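Are we anywhere near a machine that can do kitchen chores? (long, sorry) 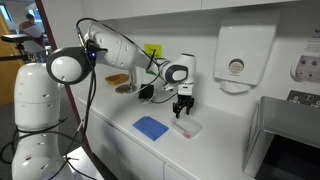

White arm over the counter, gripper pointed down at the clear tray. Blue cloth to the left of it.

wasen_flats
Posted May 10, 2026

Ok so I've been going back and forth on this with my sister for weeks and I want other opinions. She runs a small bakery and is convinced that in a couple of years she'll have something on the counter that wipes down, stacks trays and puts the sponges back where they go. I say no way. I've spent 11 years fixing packaging equipment and I've seen what happens when you move a box two inches from where the machine expects it.

My problem is that everybody shows you the pick. Grab the thing, lift the thing, put it down, applause. But my evening cleanup is maybe a quarter picking things up. The rest is noticing that there's jam under the toaster, deciding the cloth is too gross to use, going to get another cloth, and finding out there aren't any because they're all in the dryer. Who's doing that part?

Also that tray. See-through plastic on a white counter. I can hardly find it myself in the picture!

dishpit_dora
The clear plastic thing is real. I worked a dish line for years and our rack sorter (not even a smart one) choked on clear deli lids all the time. Steel pans fine, plates fine, lids went everywhere. We had a guy standing there just for lids.

But I'm more hopeful than you are. A lot of chores are boring in a good way. Same counter, same sink, same stuff every night. If it could put away just the things that never change place I'd take it tomorrow.

Skemum
Disagree with the OP pretty strongly. You're comparing it to packaging machines that were built to do one motion. The newer arms get taught by showing them the task over and over, and they cope with the box being two inches off. That was the hard part and it's mostly handled now.

wasen_flats
"Mostly handled" is carrying a lot of weight there lol. Handled by who? On my floor mostly handled means I get a phone call at night.

Skemum
Fair, but you also get phone calls about people. Look, I'm not saying it folds your laundry perfectly. I'm saying if you ask it to move a small red thing from a tray to somewhere else, and you ask 1000 times, I'd expect it to do fine nearly every time. Five years ago I'd have laughed at that.

Romana Vlček
Using my real name because I signed up before I knew better. I manage a canteen kitchen and I'd like to ask what "nearly every time" means when the thing being moved is a glass. If my evening person drops one glass, she sweeps it up and we lose a few minutes. If an arm drops one glass and keeps going, I've got glass in the next day's salad. Picking it up doesn't worry me half as much as whether it knows it dropped it.

Cloths are the other one. A folded cloth lying flat is the easy version. Come see mine at the end of a shift, wadded up behind the tap.

dishpit_dora
Wadded up behind the tap, I feel seen

riveraroad
Different angle, has anybody here thought about where the thing lives? Look how much room that base takes, and the cables. I have a galley kitchen. If I put a column like that next to my counter I couldn't open the lower cabinets, and my kid would be hanging off it by dinner. For a shop it makes sense. My brother in law has an arm loading a lathe and it's great, it does its one job behind a fence and he goes and does the paperwork. At home I think the answer is still a better dishwasher.

Skemum
Dishwashers are a good point for my side though. Everyone accepts that you load it by hand and it does the rest. Why does the arm have to do everything before it counts?

wasen_flats
Because the loading is the chore!! I don't mind the washing part, the washing part has been solved since my grandmother.

Romana Vlček
I'd split it like this. Moving hard objects of known shape from one spot to another, I'd believe it today with someone nearby. Wiping a surface until it's clean, as opposed to wiping it a set number of times, I'd want to watch that for a full week in my own kitchen with my own mess. Anything with soft things or wet glass, ask me again in December and I'll probably say the same as now.

riveraroad
A full week is generous. I'd give it one spaghetti night.

wasen_flats
Reading all this out to my sister. She says Romana can come work for her and that Skemum is right about everything. We have a bet on now, 4 years, and the loser cleans the bakery ovens by hand. I'll bump the thread if anything changes.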